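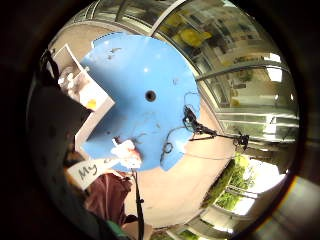
Pelluso 2.4

Pelluso is calibration and trajectory software for wide-angle cameras mounted on hand-held gripper tools. It reads the video from the tool, works out where the tool was at every moment, and writes a file your training code can load. It runs on an ordinary Linux workstation.

Lens model

Most tracking packages crop a fisheye view to the middle and throw the rest away. Pelluso keeps the full circle. Window frames, railings and floor edges near the rim are used for tracking, with the curve of the lens taken into account. You calibrate each camera once with the printed board supplied, and again if the lens is removed or knocked.

Masking

The operator's hand and sleeves move with the tool or across it, and they will pull a track off if they are left in. Pelluso masks them before tracking starts. You can also draw a fixed mask by hand for a strap or cable that stays in one part of the view. Masks are saved per tool and can be copied between projects.

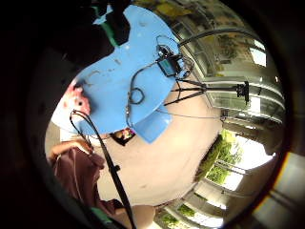 Glass and daylight are the hardest conditions for any tracker of this kind. Version 2.4 adds a reflection check, written by Tsegereda Moges, that compares points on a window over several seconds and drops the ones that don't move as a solid surface should. Dropped points are listed in the log. If fewer than 26 usable points are left, that section is marked as lost and is not filled in by guesswork.

Output

Position, rotation and gripper opening, with a time stamp on each line. Export to CSV or to the Obeidat format. Lost sections are flagged in both.

Requirements

16 GB of memory, a supported graphics card and 200 GB of free disk space. A ten-minute recording takes roughly 26 minutes to process.

Price

Single workstation license: $369
Each additional workstation: $145
Calibration board included. Updates are free within version 2.

Projects made in 2.3 open in 2.4, but masks have to be saved again before the first run.

Sales and support: Bleddyn Jarman, Gidcombe office

Page updated 30/10/2021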